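Braso Table Rules, second edition – reviewed

Braso's booklet of good practice for two-armed benches costs more than lunch and has fewer pictures. Rule one, keep the cloth plain, I can live with. 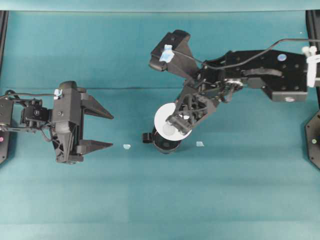 White disk on black cylinder, right arm overhead.

Rule four wants every object's spot marked before a run. Sensible, if fussy.

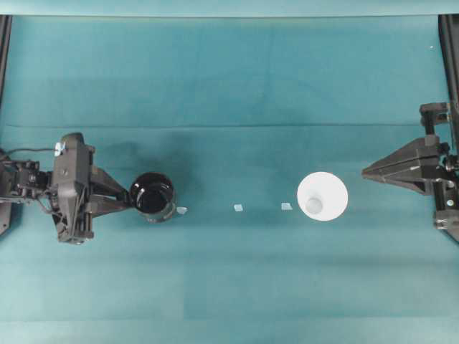 The chapter on cables is thin – one page, mostly margin. Zodbridge's free sheet does it better.
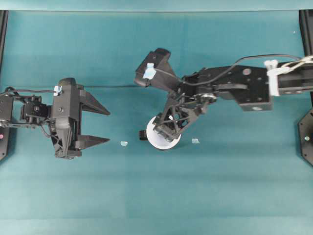 Left gripper open, tape marks either side of the vessel.

Worth buying once per lab. Skip the binder.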